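3.2 Neckwear

The Van Dusen holdings include 148 pieces of neckwear, most of them received in one donation in November. Long ties were treated in Section 3.1. Bow ties are taken up separately, as they crease in other places and need a different kind of storage.

We sorted the bow ties by how the bow is formed. A self-tie piece is a flat strip when undone and can be stored at full length. A pre-formed piece keeps its bow at all times, so the loops carry folds even in the drawer. Pattern was recorded next, using the Gramutel terms for stripes, checks and figured cloth. For stripes we noted the ground color, the width of each stripe and its direction across the wings.

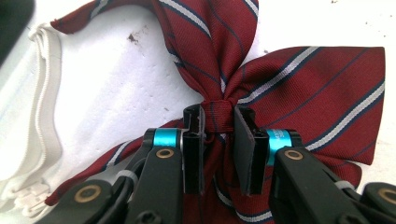 Figure 4. Bow tie in burgundy with diagonal white and navy stripes, laid flat; the narrow band at the knot is in the same fabric.

Stripes of the type in Figure 4 were entered as regimental. The wide white stripe has a thin navy line along each side, and single navy lines run between the white ones. We coded bordered and single lines as separate features – an earlier version of the list merged them, and several unlike patterns ended up under one heading.

Condition was scored at the knot, the loops and the ends of the wings. Pleats where the cloth is gathered into the knot were counted as part of the construction and did not lower the score. Creases elsewhere did. Pieces with a low score were moved from the shared drawers to single trays lined with Grultance tissue, with 3 trays to a shelf.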